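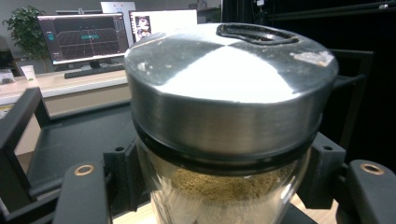 Gripper fingers closed on the neck of a lidded glass jar at the Ukivano workshop. Photo: Ukivano

FOR IMMEDIATE RELEASE

Shared workshop members release plans for hand-held gripper

Parts list, print files and build notes free to download. Open bench night to follow in December.

Oct 4, 2022 - Ukivano, the members' workshop on the second floor of the old Acheampong building, today put out full plans for a hand-held gripper that can be built at home with a 3D printer and ordinary hand tools. Called Denditz. Two fingers, one trigger, no motor in this version. The files are free for anyone to use, change and share.

The tool is held in the hand and squeezed like a pair of tongs. A camera mounted on the tool looks down past the fingers and records what they do, and the recordings are meant for teaching a robot arm to do the same jobs later on. The arm itself is a separate build and is not part of this release.

"We wanted something you could finish over a couple of evenings and then go use in your own kitchen," said Kenna Morrison, who drew the fingers. "Jars, cups, lids, drawer handles. Kitchen stuff is where the first ones fell down. Round things just rolled out."

The release covers version 3. Changes from version 2:

Fingers are thicker and rounder, with a metal eyelet near the tip end. Earlier fingers cracked at the hole.

Angular brackets now sit on the inside of each finger, so the load lands on the bracket and the finger behind it stays put.

Trigger linkage is shorter. Smaller hands can close it all the way.

Camera mount moved back and up. Wiring runs inside the handle now, it used to snag on everything.

Dirceu Portela wrote the build notes and tested them on members who had not seen the tool before. Fastest build so far was one evening, slowest took most of a weekend and a second set of fingers. "Print the brackets first," Portela said. "If your printer is off by a hair you find out on a small part and not on the handle. And dont overtighten the trigger bolt. Everybody overtightens the trigger bolt."

Glass jars have been the main test piece. Heavy enough to slip, smooth, and the neck leaves a narrow place to get hold of. Members have been swapping in jars of different widths and adjusting the brackets to suit. The largest jar on the list still gives trouble and the notes say so - a wider bracket is being drawn up by Skye Tosh and will be added to the files when it is ready.

Also in the download:

Full parts list with substitutes where we know of one
Print files for handle, fingers and brackets
Build notes, 20 pages, with drawings
Sample recordings, 58 clips, from the workshop and from members' homes

The clips were sorted and labeled by Korkor Akpalu. Dropped objects were left in and marked as drops. "People learning this want to see the misses," Akpalu said. "I know I did."

Printer filament and bolts for the test builds were supplied by Clernar, a local hardware store. Clernar will also carry a bag of the bolts and eyelets for builders who do not want to order the parts seperately. Price to be set by the store.

An open bench night is planned for December at the workshop. Bring printed parts and finish the build there, or come and try a finished one. Tools provided. Space at the benches is limited so please write ahead. Under 16s welcome with an adult.

Plans are on the Ukivano projects page under Denditz. Corrections to the notes are welcome through the same page.

About Ukivano
Ukivano is a member-run workshop with benches for wood, metal, printing and electronics. Day passes and monthly memberships available.

Press contact
Lorraine Ruawai
Ukivano press desk
Interviews and bench visits by arrangement. Larger photos on request.

- ends -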